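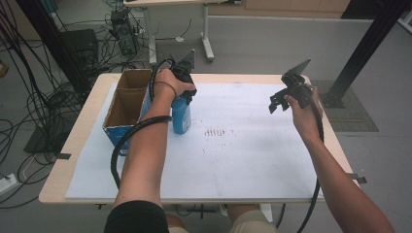

Ledora 可折叠投票箱及封签组件

打印本页
用电子邮件发送本页

产品概述

Ledora 是 Drernel 为地方选举、议会补选和公民投票提供的投票箱系统,适用于固定投票站、流动投票点以及医院、养老机构内的上门投票。整套系统由箱体、投票口盖板、封签组件和交接记录表组成。箱体平时折叠存放,投票日当天由投票站工作人员现场展开,无需工具。

补选的筹备周期通常比大选短,投票站数量也少,选举机构往往从库存中调用旧箱。旧箱的锁扣规格不一,封签号段又与现行登记表不符,开箱核对时容易出现争议。Ledora 的箱体与封签采用同一编号规则,旧批次箱体更换盖板后可继续使用。

箱体

箱体为半透明聚丙烯板材,四面可目视箱内选票堆积情况,但无法辨认选票上的标记。底部为自锁折叠结构,展开后底板卡入侧壁槽口,装有选票时不能从外部松脱。空箱自重将近 2 千克,额定载重 23 千克。额定载重指提手提起并持续搬运时的允许值,静置堆叠的要求见“储存与运输”一节。

两侧提手与箱体一次成型。箱体正面设有标签槽,用于插入选区名称、投票站编号和选举类别标签。标签槽带透明压片,标签放入后须与盖板一并加封。

投票口盖板

盖板中央为单一投票口,配滑动闸片。闸片有开启、暂停、终止三个位置:

开启:投票进行期间使用,选票可投入。
暂停:投票站临时中断投票时使用,闸片可由站长推回。
终止:投票结束后使用,闸片越过棘齿后不能退回,重新开启须更换闸片。

投票口内侧设有导向斜面,折叠后的选票落下时不会停留在口缘。如使用尺寸较大的合并选票,请在订货时注明选票折叠后的宽度,并选用宽口盖板。宽口盖板与标准盖板的封签孔位相同。

封签组件

每只箱配 2 组封签,一组用于投票开始前,另一组用于投票结束后。两组颜色不同,号码连续。封签为一次性拉紧式,拉紧后剩余尾段须保留,不得剪断。封签表面印有号码和可读条码,号码采用激光刻印。

投票开始前,站长应向在场的候选人代表和观察员展示空箱,随后扣合盖板,依次穿入封签,并由在场人员核对号码后签字。候选人代表可加贴自备封条,位置限于盖板短边的磨砂区。请勿将封条贴在闸片滑轨上。

封签断裂、号码模糊或拉紧不到位时,应作废处理。作废封签装入随附的封签袋,与交接记录表一并送交计票地点。

交接记录与 Prosteo

随箱提供的纸质交接记录表为无碳复写格式,分别留存于投票站、运输人员和计票中心。表格内容包括箱号、封签号、闸片位置、交接时间及双方签名。

使用 Prosteo 登记软件的选举机构,可在发放、回收和计票各环节扫描箱体及封签条码。Prosteo 在本地网络内运行,不连接选民登记系统,也不记录选票内容。扫描结果与纸质记录不一致时,以纸质记录为准,软件仅生成差异清单。不使用 Prosteo 不影响投票箱的任何功能。

关于条码字段格式和导出文件结构,请索取技术说明,联系人为 Tymofii Melnychuk。

使用记录

Kelmendi 选区于五月举行议会补选,全部投票站使用 Ledora 标准型。该选区包含山区投票点,部分箱体由越野车辆运抵。选后,选区选举事务主管 Mererid Sayce 提交了书面意见,主要涉及以下两点:标签槽压片在戴手套时不易打开;终止位置的棘齿声响偏小,工作人员难以确认闸片是否到位。

现行批次已加长压片边缘,并在闸片终止位置增加红色指示区。指示区完全露出即表示闸片到位。旧批次用户可单独订购新闸片,压片不能单独更换。

储存与运输

折叠状态下应平放,避免日光直射和邻近热源。展开并装有选票的箱体不得倒置。运输时应以绑带固定箱体下部,绑带不得压过盖板或封签。已加封的箱体堆叠不得超过 2 层,且上层箱体须与下层盖板的定位凸缘对齐。

箱体可用中性清洁剂擦拭。请勿使用含丙酮的溶剂,以免磨砂区失效,致使封条无法粘附。

回收的箱体入库前应检查底部槽口、封签孔边缘和滑轨。封签孔出现裂纹的盖板应报废,不得以胶带修补后再用。

型号与订货

标准型:标准投票口,用于一般投票站。
宽口型:宽口盖板,用于合并选票或多项公投选票。
流动型:箱体较矮,附肩带,用于上门投票。流动型不适用上述载重和堆叠数值,请参阅该型号的单独说明。

标准型和宽口型的最小订货量为 200 只,流动型可随附订购,不设最小数量。封签号段由订货机构指定,确认后不再变更。若号段与既往选举重复,Drernel 会在排产前退回订单并要求重新指定。

补选日期尚未公告的机构可先行预留生产批次,待选票样式确定后再选择盖板。预留不包括封签,封签在号段确认后另行生产,与箱体分开装运。

订货时请提供以下资料:选举类别及选区名称、选票折叠后尺寸、封签号段、标签语言、收货地点及签收人。标签可印双语,译文由订货机构提供并校对。

本页规格更新日期:2021年10月20日。此前印发的纸质样本中,闸片部分的说明不再适用。

打印本页
用电子邮件发送本页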